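Automation Workshop, Unit 3
Handout: Setting up and looking after the hand-held gripper
Course tutor: Fabrice Hoarau. Bench notes by Arsen Panasiuk, revised February.

Read this before your bench slot at Fovcombe. You will work in pairs, one tool each, and the tools stay out between groups, so the state you leave yours in is the state the next pair gets.

1. Before switching on

Hold the tool by the grip and look at the finger linkage from the front. Each side has its pivots under round caps. Press each cap with a thumbnail. None should turn or lift. Then open and close the fingers by hand, slowly, through the whole travel. A catch near the fully open position is usually dirt in a joint. A catch near the closed position is more often a pad that has crept along its finger.

Check the ribbed pads next. They should sit square to each other and meet along their full length. Wipe them with a cloth dampened with water only. Solvent hardens the ribs, and we have already thrown away one set for this reason.

2. Zeroing the opening

Close the fingers without squeezing and press zero in the Flevula logger. Open them fully and wait for the reading to settle. Write both values on the Jiteck sheet. Do this three times. If the open values differ by more than 3 counts, go back to section 1 and do not record anything yet.

A full session file should hold 500 samples at the bench setting. If the logger stops at 288, the cable has been knocked. Reseat it at both ends and start again with a new file name.

3. Laying out the work

Any flat, steady surface will do, and it need not be a proper bench. Use light items of mixed stiffness: cartons, caps, crinkled film, a part-crushed bag. Put the discard container on the floor, close enough to reach without stepping.

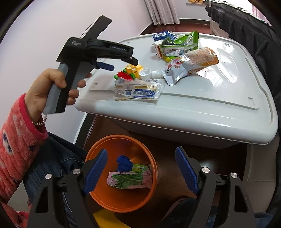

Figure 1. Fingers wide open over a bin-lid work surface, with the orange discard bucket below. A second tool is held at the left.

Clear film is the hardest item on the list. The pads tend to slide over it if you come in flat. Approach at an angle and take hold of a fold. With cartons, grip across the narrow side.

Agree with your partner who is moving before either of you reaches in. Two sets of fingers closing on the same packet will pull a pad off its mount, and refitting one takes 17 minutes if you have the right driver to hand.

4. Replacing a pad

Remove the old pad from the tip end first. Clean the seat with a dry brush. Offer up the new pad with the ribs facing inwards, start both screws by hand, then tighten them a little at a time in turn. Repeat section 2 in full after any pad change, even if only one side was done.

5. Putting away

Leave the fingers slightly open so the ribs do not take a set. Coil the cable loosely. Empty the discard container. Faults go in the Lo book by the door, with the tool number, the section of this handout you had reached and your initials.

For next time: bring your completed Jiteck sheet and one example of a reading you rejected, with the cause if you found it.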